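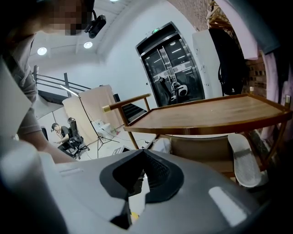 工单标题：Cunton 仓库库存同步间歇性卡住，恢复后出现重复入库单
系统：Rikeo 库存服务（服务端），Una 客户端（仓库侧）
提交人：Emese Somogyi
处理人：Gyula Kun
提交日期：1月13日 星期一
优先级：高
当前状态：已解决，遗留项见末尾

问题描述（提交人填写）

Cunton 仓库用 Una 客户端做入库登记，提交后由本地同步进程推送到 Rikeo。上周开始，同步进程不定时停住，界面上的同步状态一直是“发送中”，不报错，也不超时。过一段时间自己恢复，恢复后 Rikeo 里会多出内容完全相同的入库单，单号不同，SKU、数量、操作员、备注都一样。

早上开工后连续录入的时段基本不出问题。午休之后第一批最容易出，另外就是下午等车到货那段空档之后。门店那边用的是同一个版本的 Una，没有收到类似反馈。

已经试过：重启 Una 客户端，有效，但过一阵又出现。重启仓库那台工作站，同上。换网线，换交换机端口，没有区别。

影响：重复入库单会抬高可用库存，门店按这个数接了单，拣货时才发现没有货。目前靠人工核对后逐张作废。

附件：Una 同步日志一份，Rikeo 重复单据导出一份。

处理记录

[1] Gyula Kun
已接单。先确认几点：
一，停住的时候，同一台工作站上浏览器访问 Rikeo 后台是否正常。
二，重启客户端后，未发送的单据是立刻发出去，还是要等。
三，仓库的网络最近有没有改动，包括防火墙、运营商线路、DNS。
请不要在问题出现时马上重启，先把客户端目录下的诊断包导出来再重启。重启会清掉连接状态，只看日志不够。

[2] Emese Somogyi
一，浏览器访问正常，速度也正常，刷新列表没有延迟。
二，重启后立刻发出。
三，客户端和工作站都没动过。线路的事要问设施那边，我去确认。

[3] Gyula Kun
看了附件里的同步日志。出问题的几段形态一致：上一批发送成功，中间空闲，下一批写入 socket 后没有收到响应，也没有收到 RST。之后日志空白，直到操作系统层面的重传放弃，客户端才抛出异常：

sync.worker: send batch begin
sync.worker: batch written, awaiting response
（此处长时间无输出）
sync.worker: read failed: connection timed out
sync.worker: discard connection, retry on new connection
sync.worker: batch accepted

浏览器正常而同步进程卡住，说明链路本身是通的，问题限于已有的长连接。浏览器每次基本上都新建连接，所以不受影响。重启客户端有效也能对上，重启等于丢掉旧连接。

初步判断：中间某个设备把空闲连接的状态表项删了，两端都不知道。Una 从连接池里取出的是一条已经失效的连接。

这个判断目前只解释了卡住，没有解释重复。如果请求根本没到服务端，重试一次就应该只有一张单。重复说明至少有一部分请求到了服务端并且被处理，只是响应没回来。两个现象先分开查。

[4] Gyula Kun
服务端查询结果。Rikeo 的接入日志里，卡住时段对应的批次有两种情况：

情况甲：服务端完全没有收到第一次请求，只有重试那次。没有重复单。
情况乙：服务端收到了第一次请求，写库成功，返回时连接已断，随后又收到重试请求，再写一次。有重复单。

两种情况都存在，甲占多数。所以重复单的数量少于卡住的次数，和提交人导出的清单能对上。

[5] Emese Somogyi
设施那边回复了：上周仓库换了出口防火墙，原来那台到了维保期限。新设备由 MacAulay 负责安装和托管，配置是他们远程做的，我们这边没有管理员权限。更换是在晚上做的，没有通知仓库，也没有通知我。

时间和问题开始的时间一致。

诊断包已上传，今天下午抓到一次，按你说的没有先重启。

[6] Gyula Kun
诊断包收到。里面连接池的快照显示，出问题的那条连接处于 ESTABLISHED 状态，发送队列不为空，重传计数在增加。服务端同一时刻已经看不到这条连接对应的会话。符合半开连接的特征。

请向 MacAulay 要以下配置的当前值，最好是导出的原文，不要口头描述：
TCP 会话空闲超时（全局，以及针对该出口策略的单独设置，如果有）
会话到期时的动作：静默删除，还是向两端发送 RST
是否启用了应用层代理或者 TLS 检查
NAT 端口池大小和会话上限

[7] Emese Somogyi
已转给 MacAulay 支持，他们给的工单等级是普通，让等。我已要求升级。

[8] Gyula Kun
等待期间在仓库侧做了一个空闲测试，经提交人同意，在午休时段用单独的测试进程，不碰生产数据。

方法：建立一条到 Rikeo 健康检查接口的长连接，发一次请求，空闲指定时间，再用同一条连接发第二次请求，看第二次是否收到响应。逐步增加空闲时间，每个时间点重复测。

结果：空闲不足 60 秒，第二次请求全部正常。空闲超过 60 秒，第二次请求全部无响应。没有中间地带，没有偶发。
对照：同一个测试进程放到门店网络里跑，空闲时间拉长很多仍然正常。
对照：仓库工作站改用手机热点，同样正常。

至此可以确定失效点在仓库出口，阈值 60 秒。抓包里没有看到 RST，到期动作是静默删除。

[9] Emese Somogyi
MacAulay 回复摘录，原文为邮件：

“TCP 会话空闲超时为 60 秒，来自我方标准模板。到期后不发送重置报文。未启用 TLS 检查。会话上限远未达到。该模板用于访客网络，贵方站点在迁移时套用了这一模板，我方正在核实原因。”

也就是说仓库的生产网段套了访客网络的模板。我已经要求他们改，他们说要走变更流程，下一个变更窗口才能动。

[10] Gyula Kun
和测试结果一致。

防火墙那边要改，但客户端不应该依赖中间设备的超时值，换一家托管商或者换一条线路还会再遇到。检查 Una 的同步配置：

pool.max_idle_time：未设置（默认永不回收）
pool.validate_before_use：false
tcp.keepalive：false
http.read_timeout：未设置
sync.batch_size：20
sync.max_retries：6

问题在前四项。空闲连接不回收，取用前不校验，没有保活，读超时也没有，所以卡住时只能等操作系统放弃重传，这个时间很长。门店没有问题，是因为门店的出口设备超时值大，而且门店录入频率高，连接很少空闲。

临时方案，请在仓库工作站上按顺序执行：
1. 在 Una 中确认没有处于“发送中”的批次。有的话先等它结束，不要强行退出。
2. 退出 Una，并在任务管理器中确认同步进程也已退出。关闭主窗口不会结束同步进程。
3. 备份客户端目录下的 sync.conf。
4. 修改以下三项：
 tcp.keepalive = true，间隔 20 秒
 http.read_timeout = 20 秒
 pool.validate_before_use = true
5. 启动 Una，在“关于”页面确认配置已加载。配置文件有语法错误时，客户端会回退到默认值，界面上没有提示，只在启动日志里有一行 warning。

sync.max_retries 暂时改为 0，即不自动重试，失败的批次由操作员手工重发，重发前先在 Rikeo 后台查一下是否已经存在。现在服务端没有去重，读超时缩短之后，自动重试会比以前更频繁，情况乙的重复有可能增加。服务端修好之前不要打开。

[11] Emese Somogyi
已执行。第五步第一次没有生效，看启动日志确实有 warning，是我在间隔后面写了中文的“秒”。改成纯数字后正常。

下午观察：到货空档之后第一批正常发出，没有卡住。

手工重发的要求已通知两个班次的操作员。有人问 max_retries 是 0 的时候，失败的批次会不会丢。

[12] Gyula Kun
不会丢。失败的批次留在本地队列，状态为“待处理”，重启客户端后仍然在。只有操作员手工删除才会移除。

间隔那一项，文档里的示例带单位，写得有歧义，已另提文档缺陷。

[13] Gyula Kun
重复单的原因，服务端部分。

Una 每次发送批次时会带一个请求标识 X-Request-Ref。Rikeo 收到后应以该标识去重，同一标识第二次到达时直接返回第一次的结果，不再写库。查代码后发现两个问题：

问题一：Una 的请求标识是在发送函数内部生成的，每次重试都会生成新值。服务端看到的是两个不同的请求，去重逻辑不会触发。
问题二：即使标识相同，Rikeo 的去重检查和写库不在同一个事务里。第一次请求仍在处理时第二次到达，两次都能通过检查。

问题一是这次全部重复单的直接原因。问题二在本工单的日志里没有找到实例，但一并修。

修复内容：
Una：请求标识改为在批次入队时生成，随批次一起写入本地队列，重试和重启都沿用同一个值。
Rikeo：为请求标识增加唯一约束，检查与写库合并到一个事务，冲突时返回已有单据的单号。

[14] Emese Somogyi
历史数据怎么办？导出里有 100 多张重复单，门店每天都在问可用库存准不准。现在是按人工核对的结果作废，还没核完。

[15] Gyula Kun
可以用脚本找，但不能完全自动作废。服务端保存了每张单据的原始请求体摘要，摘要相同、来源工作站相同、第一次请求没有成功写回响应，三个条件同时满足的判定为重复。只满足前两个条件的要人工看，仓库确实会有两次内容一样的正常入库，例如同一型号分两托到货。

脚本只生成清单，不改数据。清单分两张表：“确认重复”和“待人工判断”。作废请仍然走后台的作废功能，不要直接改库，作废会触发可用库存重算和门店通知，直接改库不会。

[16] Emese Somogyi
清单收到。“确认重复”那张表与已经人工核过的部分逐条对过，没有出入，剩下的已批量作废。“待人工判断”那张找了当班的收货记录对照，其中多数是正常入库，保留。

作废后有一个 SKU 的可用库存变成负数。查了，是门店已经按虚增的数量接了单。已通知门店联系客户改期。这一条与系统无关，记录一下。

[17] Gyula Kun
Una 和 Rikeo 的修复版本已通过测试。测试方法：在测试环境的出口用规则静默丢弃空闲连接的报文，另外单独构造了“请求到达、响应丢失”的情况，反复触发重试，单据数量与批次数量一致。重启客户端后再重试，也一致。

部署顺序必须是先 Rikeo 后 Una。新版 Una 在旧版 Rikeo 上可以工作，但并发重试时保护不完整。

Rikeo 已部署。仓库工作站请升级 Una，升级后把 sync.max_retries 改回 6，其余三项保持修改后的值。新版的默认值已经调整，不过安装程序不会覆盖现有的 sync.conf，所以这一步要手工做。

[18] Emese Somogyi
已升级，max_retries 已改回 6。

MacAulay 也通知变更已完成，仓库网段换成了生产模板。他们没有给新的超时值，我又要了一次，还没回。

[19] Gyula Kun
在仓库侧重新跑了一遍空闲测试，原来的阈值处第二次请求已经正常响应。上限没有继续测，对当前配置没有影响，保活间隔比它短得多。

顺带看了升级后的同步日志：有一次读超时触发了重试，服务端命中去重，返回了原单号，没有产生新单据。触发原因是 Rikeo 当时在做备份，响应慢，与防火墙无关。

[20] Emese Somogyi
观察期内没有再出现卡住，没有新的重复单。操作员反馈正常，手工重发的临时要求已经撤回。同意关闭。

根因汇总

卡住：仓库出口防火墙更换时套用了访客网络模板，TCP 空闲超时 60 秒且静默删除会话；Una 连接池不回收、不校验空闲连接，未启用保活，未设置读超时。
重复：Una 重试时重新生成请求标识，服务端去重不生效。

遗留项

一，门店工作站的 Una 仍为旧版，计划四月前分批升级。升级前门店同样存在重复风险，只是触发条件较少。负责人 Gyula Kun。
二，Una 配置解析失败时静默回退到默认值，应在界面上给出提示。已提缺陷，未排期。
三，sync.conf 文档示例中时间单位的写法。已修改，待发布。
四，MacAulay 的变更通知对象中加入仓库 IT 联系人，并书面提供当前的会话超时值。负责人 Emese Somogyi，等待对方回复。

工单状态变更：处理中 → 已解决
变更人：Gyula Kun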